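Home-built grippers: questions we keep getting

Ghumman shared workshop, bench notes and grumbles

Will it fold my laundry?

No. People ask this more than anything else and the answer has been the same since March. You hold the gripper in your hand and you do the folding. What you get at the end is a recording of yourself doing housework slowly.

So what is the recording for?

In theory, a robot arm learns from it. Naveed Tanoli, who began the Jalloslow build, has 1,158 recordings of clothes being handled and believes this is a decent start. I believe it is a lot of trousers. We have yet to see an arm in our workshop fold anything I would put in a drawer.

Why print the fingers in yellow?

They show up well against dark clothes. It was also the reel we had. Any colour will do, but please don't print them in black and then ask why you can't find them in your footage.
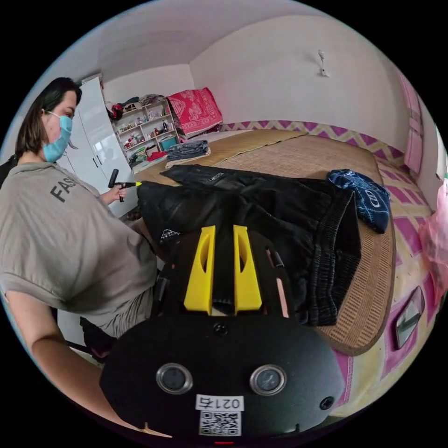 Page last changed: March, by Irena Czerwiński

Can two people work on one garment?

Yes, and with trousers it helps, one gripper to each fold. Shiny, crinkly fabric is still a pain. Agree who moves first or you will pull against each other.

Do I need a proper table?

A bed is fine. Clothes get folded on beds in real homes, and a method that only copes with a bare white worktop isn't much use to me. A woven mat gives you a firmer surface than a sheet does.

How long does a build take?

Naveed says a weekend. It took me 13 evenings, and eight of those went on fingers that didn't close square. Check the gap before you tighten the screws.

Is the Nuratell kit worth buying?

I wouldn't. The one we bought was short of screws and the instructions were for a different body. Amemton sell the parts separately, and you can print the rest.

What does it cost?

My last one came to £37 in parts, leaving out the failed prints. Anyone quoting you less has left out something else too.

Will you lend me one?

Members can book one at the desk. Bring it back with both fingers on.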